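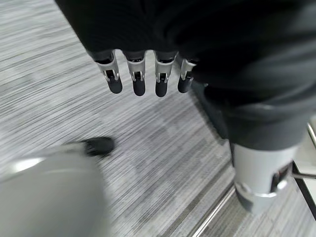

Black fingertips on silver-gray brackets, with dark fabric above.

Spacing Before Color: A Case for the Even Row
Catrin Gape

Most advice on stocking small shelves begins with color. Put the bright packages together, the advice goes, and the customer will find them. I think this gets the order of work wrong. Spacing should be set first, orientation second, and color only after both are fixed.

The tube-shaped chip canister is a good test case. It is light, it rolls, and its label wraps all the way around, so a quarter turn can hide the name of the flavor. A square box corrects a careless stocker. A canister does not. On a shelf 285 mm deep, the depth we used at Grultow, a canister can be placed upright or on its side, and either position is acceptable if the whole row shares it. Mixing the two on one level is the fault I see most often in small stores.

My rule for gaps is 30 mm between canisters. That leaves room for fingers on both sides of the package, and the neighbor stays put when one is lifted out. At 6 mm the row looks fuller, but the second canister moves every time the first is taken. At 50 mm the shelf reads as sold out. The Llewellyn planning sheets allow any gap that fills the width, and I consider this their main weakness.

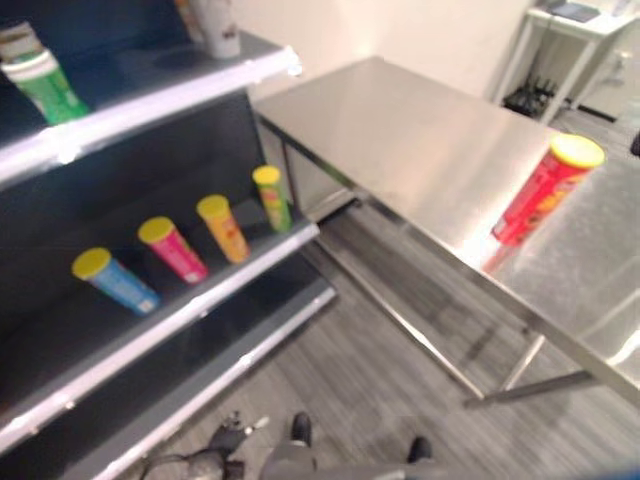

Middle shelf: blue, pink, orange and green canisters, all with yellow lids.

With even gaps, the colors sort themselves out. Four different bodies under one lid color are easy to tell apart against dark shelving, and the repeated lid ties them together as a set. The light front edge on each level gives the stocker a straight line to measure from. I would take a dark shelf with a light edge over any printed backing.

The upper shelf is a different matter. A green canister on its side and a white cup have no business sharing a level. They differ in height, in footprint and in the way a customer picks them up. Cups belong with cups. If there is only one, it should go near the drinks until more arrive.

The usual objection is time. The Renura method, which many stores still follow, has the stocker push everything forward and leave. It is faster on the day. In October we kept both methods going on facing units at the Grikmont store, and my preference for the even row was settled by the end of the month. A row pushed forward by hand drifts to one side, and straightening it later means handling every item again. 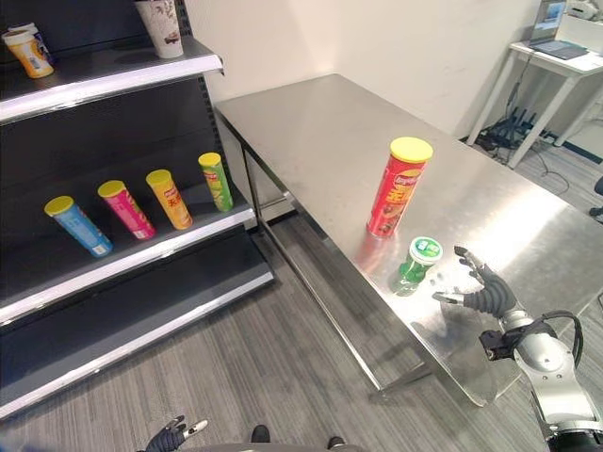 A second objection concerns the staging table. Some managers want it cleared before any shelf is touched. I disagree. A metal table beside the unit is the right place for items that have no assigned position yet, and a tall canister and a small bottle can wait there without harm. Forcing them into the nearest gap breaks the spacing, and the whole row then has to be set again. Assign the position, measure the gap, and only then move the item across.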